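Rivholm tidy-up set: data card

Version 2, Jul 18, 2018
Contact: Vlasta Urban

What it is

Recordings of two robot arms putting small household things into a fabric bin. We collected them to find out how far a pair of ordinary arms can get with a chore most people do without thinking. The short answer so far is part of the way, slowly.

The task

Small items are put out on a wooden table with an open navy bin at the far side and a patterned light-blue cloth to the left of it. The arms must pick up the items and place them in the bin. Items may go in any order, and either arm may be used. The right arm has an orange bottle over the bin here, with a red one still on the table.

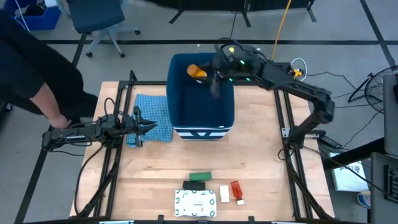

Contents

The set holds 20 sessions in 2 folders, named Zomer and Tanguy. Zomer has the 13 sessions used for training. Tanguy has the rest and should be kept for testing. Each session has video from a fixed camera, joint positions for both arms and a plain text log. An operator drove the arms throughout, so none of the sessions shows a machine working out the job for itself.

Labels

Every attempt to move an item is marked as placed, dropped or missed. An item counts as placed only if it is inside the bin when the session ends. Labels were made from the video by one person and checked by another. Where the fast movement of an arm blurs the gripper, go by the joint positions. In the still below, the bin already holds a green block and an orange-and-white item, while a white packet and a small orange bottle are left on the table. 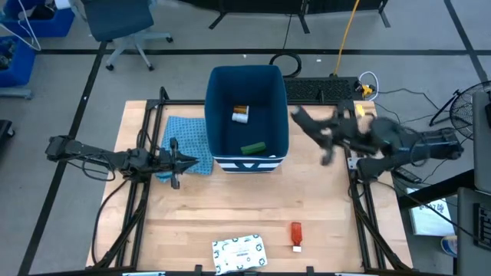
Known limits

One table, one bin, one room. Results will not carry over to a cluttered kitchen worktop or a packing bench.

Flat packets are harder than bottles for our grippers, and the placed rate should be reported separately for each.

Folding the cloth is not labelled in this version.

The clocks in the sessions recorded in February drift slightly. Line them up using the start marker in the log.

Use

Free for teaching and research. Please cite as "Rivholm tidy-up set, version 2". Send corrections to Vlasta Urban with the session number and the time in the video.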